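**Limescale ring returns within a week of cleaning**

Hard water, 14 grains. Gel cleaner, brush, flush - the ring at the waterline fades and then comes back. Stronger product?

**Kulsoom Bangash**

Contact time is too short. Push the water down past the trap, apply citric acid to the bare ring, leave it 24 minutes, then scrub.
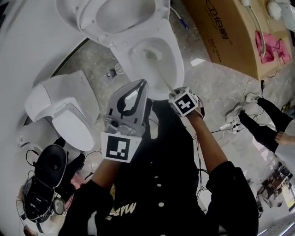 *Brushing the bowl with lid and seat up.*

Never mix acid with bleach.

**Taha Shawky**

Check the fill valve. Mine leaked - new one, no ring.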